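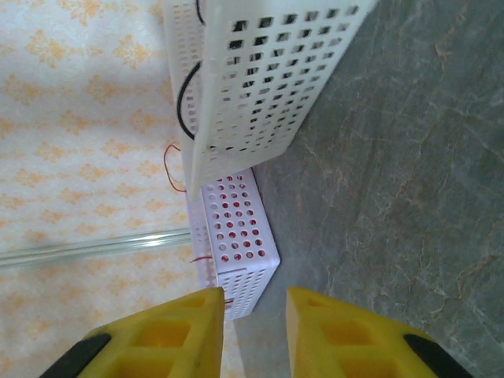
2022-04-06, teleop bench

Good session! Two baskets, one big and one small, both white plastic, both full of holes, and I now have strong opinions about holes.

Chia-hao Chiu drove for the first half and I drove for the second. The task is the one we settled on in March: get hold of the small basket, bring it clear of the large one, set it down on the gray marble-pattern side. We're collecting everything by remote control for now. I still want to try hand guiding on this task, but every time I put my own hand on the arm my sleeve ends up in the wrist view, so remote it is until I think of something better.

Count at the end of the day: 289 demos kept, 68 thrown out. The 68 are mostly mine from before lunch. I kept closing too early, with one fingertip already touching and the other still hanging in the air, and then the basket scoots sideways and the whole approach is spoiled. Chia-hao lines the gap between the tips up with the near wall first, stops completely, and only then comes down. It looks slow when you watch it but his episodes come out shorter than mine. Copied him all afternoon and my discard pile pretty much dried up.

Things I learned driving from the wrist view only:

The small basket has round holes on the face and little rectangular slots along the lower wall, and the slots are a great landmark! Once I can see them sitting in the gap between the yellow fingers I know I'm pointed at the wall and can stop fiddling with the yaw. The big basket's square holes are less use to me. They shrink off into the distance, and if I stare at them I start steering toward the wrong basket (did this twice, felt silly both times).

Red showing through the round holes makes the small one really easy to pick out. I worry that the policy will love it just as much as I do. If it learns "go to the red speckles" we'll be in trouble with a plain basket. Want a batch with no red anywhere near it before we train anything serious.

The clear rod is hard. It's mostly a highlight and not much else, and when I'm concentrating on the basket I forget it's there, lying across the flowered cloth with its end up against the side of the basket. I nudged it a few times and kept those episodes, as long as the basket still got where it was going. Chia-hao would drop them. We argued about it happily over coffee and didn't settle it. My side: a nudge and a recovery is exactly the sort of thing I want it to see. His side: it'll learn the nudge and skip the recovery. He may have a point, so they're tagged and we can train with and without.

Wires: the black cable loops out beside the big basket and there are bits of thin red wire near the small one. I like having them around for variety, but please come in from the marble side if you can. The outer rubber pads will grab a wire if you come down over it, and then you get a demo of the robot dragging wire, very cute and no use to anyone.

Fingers held up fine. The yellow ones give a little when they close, and on a thin plastic wall that's lovely, you can feel sloppy and still get a decent hold. The Vustcombe grips we had on before would have popped the basket out like a bar of soap.

Tovico logger dropped its connection once, right at the changeover. Restarted it, checked the last episode before the gap and the first one after, both complete. The clock had drifted a bit against the arm so I re-synced. If you see a jump in the timestamps halfway through the folder, it's that.

Pushed everything to Hidonon under basket_apart, my runs and Chia-hao's in separate subfolders so we can compare drivers. I'm very curious whether a model trained only on his slow stops does better than one trained on the mix. My money's on his, sadly.

Next time:
- plain batch, no red
- start poses with the small basket turned, since all of today's were close to the same angle
- swap the flowered cloth for something dark for part of the run
- ask D'Amico if the foot pedal is free, I want it for open/close so my thumb gets a rest
- give hand guiding one more go, short sleeves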